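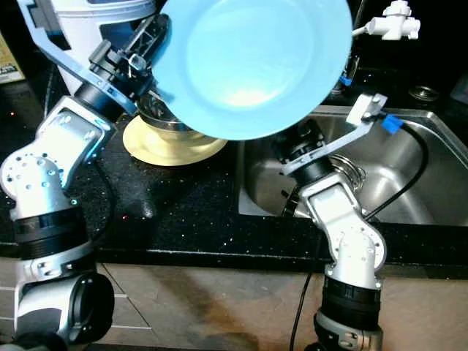

Chapter 6
Water in the Home

Most households use more water than they think. A family in Donwood that reads its meter every morning for a month will usually find that the kitchen and bathroom account for nearly all of it. This chapter looks at where that water comes from, what it picks up indoors, and where it goes next.

Before you begin, you should be able to read a simple flow chart and convert gallons to liters.

Key terms: supply main, trap, gray water, hardness
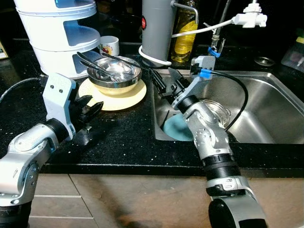
6.1 From the Main to the Faucet

Water reaches a house under pressure through a supply main. In Asthorpe the mains are cast iron, and the oldest are roughly 100 years old. A service line branches off to each building and passes through a shutoff valve and a meter. Hard water leaves mineral scale inside pipes and kettles – soft water does not, but it can dissolve some metals. 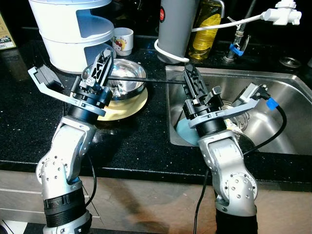
Guimarães argues that hardness should be taught after drainage, on the grounds that students understand scale better once they have traced a whole system. We keep the usual order and return to scale in Section 6.3.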